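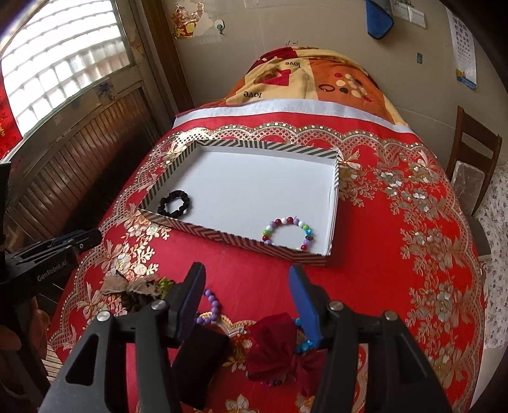

Pads on the gripper: dark blue on the left finger, bright blue on the right. Bead bracelets, bow and hair clip on the table.

Drotar Finger Pad Kit, home workshop review
Posted 14 June 2025 by Halyna Vasylenko

The Drotar kit is a set of replacement pads for two-finger grippers, sold in soft and firm grades with adhesive sheets, a cutting template and a small bag of screws. I bought it for a two-handed sorting build at home. The job is small personal items: bead bracelets, hair clips, fabric bows, scrunchies. They go from the table into an open box, and each one asks something different of a finger.

Contents and fitting

The pads come as flat blanks, 3 mm thick, and need trimming unless your fingers match the template. Mine did not. A new utility blade and a steel rule gave a clean edge in one pass; scissors left a slight bevel that lifted later. The printed template has no scale bar. Measure it before you cut, as my first printout came out undersized and cost me one blank.

The adhesive is the better of the two fixing methods. Clean the finger, let it dry, press the pad down and leave it clamped overnight. The instructions say an hour. At an hour I could still slide the pad with my thumb. The screws are for fingers that already have holes through them, and the heads stand proud enough to catch thread unless you countersink the pad. I did not use them after the first attempt.

Pad color does not tell you the grade. The only marking is a letter on the backing paper, which you peel off and throw away. Write the grade on the edge with a paint marker first.

Test results

I ran 200 lifts with the soft grade and 200 with the firm grade, on a cloth-covered table, spread over the same kinds of items each time. A lift counted as good if the item reached the box without slipping or being put down for a second grip.

Round beads: the soft grade is clearly better. The pad gives a little and the string of beads settles into it. With the firm grade, a round bead touches at one point and the bracelet tends to rotate and hang by whichever bead was caught.

Faceted beads: less difference. The flats give the firm pad something to bear on, and the soft pad picks up small marks from the edges. The marks had not turned into cuts by the end of testing.

Fabric bows and scrunchies: both grades work. The soft one drags on the cloth when the fingers close low, and it will pull up a fold of tablecloth along with the item. Raising the closing height cured most of that.

Hard cases and flat clips: firm grade. The soft pad lets a thin rigid edge tip before it leaves the table.

My working setup is now mixed, one soft and one firm on each gripper. Saranya Pai, who runs a similar bench, keeps matched firm pads and accepts more dropped bracelets in return for better placement. Her argument is that a mixed pair closes off center, and she is right. The item shifts toward the soft side as the grip tightens. For dropping things into a box this does not matter. For lining things up in a tray it would.

Wear

One soft pad has stayed on through 655 closures, counted in the log, including the test lifts. The surface is shinier at the tip and grip on smooth beads has dropped a little. Wiping it with alcohol brought some of that back. The adhesive has not let go at the corners on any pad cut with the blade. Both pads cut with scissors were lifting within a few sessions.

Lint is the larger nuisance. The soft grade collects fibers from any fabric surface, and a velvety item makes it worse. I wipe the fingers down every 80 closures. The firm grade can go a full session without attention.

Compared with what I used before

Landoter sheet is cheaper and comes in larger pieces. It has more initial tack but tears at the corners, and the supplied glue stays rubbery. Giltside molded tips need no trimming if you own fingers they fit. I tried a borrowed pair and found the ribbed face wrong for beads – they drop between the ribs and the bracelet twists.

Complaints

No grade mark on the pad itself. No scale bar on the template. One hour of curing is not enough. The kit has more firm blanks than soft, while the soft ones wear faster, and Drotar does not sell the grades separately. Soliman, the shop I ordered from, confirmed this by email and offered a second full kit at the listed price.

Verdict

Worth buying for small mixed items if you are prepared to cut your own pads. Four out of five for the soft grade, three for the firm, and two for the instructions. I will add a note on wear when the current set comes off.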